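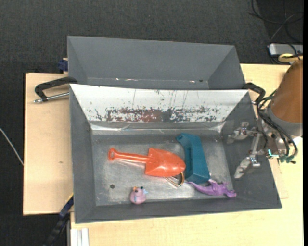 Figure 20.1 Mixed small goods in an open gray bin, with a second bin behind it. Wear is visible on the rear inner wall.

Chapter 20
Open Bins and Mixed Contents

Chapter 19 dealt with goods of a single type stored in closed cartons. This chapter takes up the open bin holding unlike items, such as the toy shovel and the rubbery animal figure in Figure 20.1. Mixed bins are common in toy resale, returns handling and nursery supply. Their capacity cannot be found by dividing bin volume by item volume.

Three quantities are used throughout. Gross volume is the space enclosed by the walls up to the rim. Working volume is the part of that space that may be filled under the site's rules. Fill ratio is the summed volume of the items divided by the working volume. Long items with thin handles give low fill ratios, as do figures with limbs or tails.

Sloping walls add a correction. The base area is smaller than the rim area, and an item that lies flat at mid-height may not lie flat on the base. Section 20.2 derives the correction for a bin with four flat walls.

Section 20.3 covers surface wear and the grading of scratches, chips and scuffing. Section 20.4 applies both topics to the Rillau depot, where 1,594 of 1,924 bins were passed for further use at the October inspection. Problems 1 to 39 follow.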